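Trimberg in pictures: what we've been up to in simulation

Hi again! I owe you all some pictures. Mared Gwilliam and I have been working on Trimberg since October, and most of it has been me staring at log files, so this page is a bit overdue.

Quick recap if you missed the last one. We train an arm policy entirely in simulation, and we wanted to know whether shuffling the clutter (odd things on the table, different cloth, different lighting) does more for it than simply adding more demos. So we made 251 scene layouts and trained one policy on the lot, then a second one on just 15 of them with a lot more demos each. Same arm, same training time.

The many-layouts policy won, and by more than I'd bet on. On cloth it was a bit of a mess, though! Both policies still grab at folds that are too flat to pinch, and Mared thinks our cloth model is too stiff. I think it's the camera angle. We've argued about this for around 4 weeks and we're still friends.

Sibel Güler built the rooms, and I love them. She keeps sneaking new stuff onto the tables and I only find out when I open the renders. 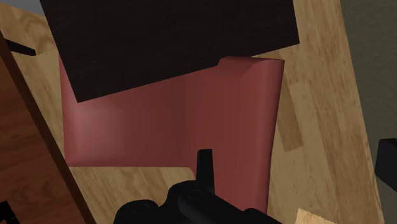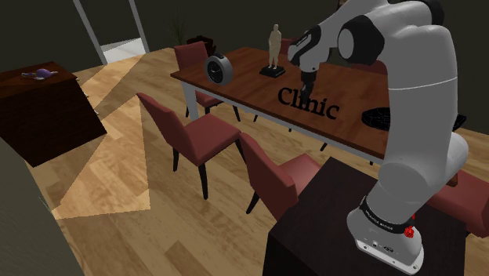 First: the gripper over the red cloth. Second: the arm reaching down to the "Clinic" letters on the dining table.

Related
Mendes: our grasp scoring, explained slowly
Bustico cloth tests, part 2
Moving our training runs to Trinier

Last updated: 2025-05-09

Contact | Copyright the Trimberg team | Back to top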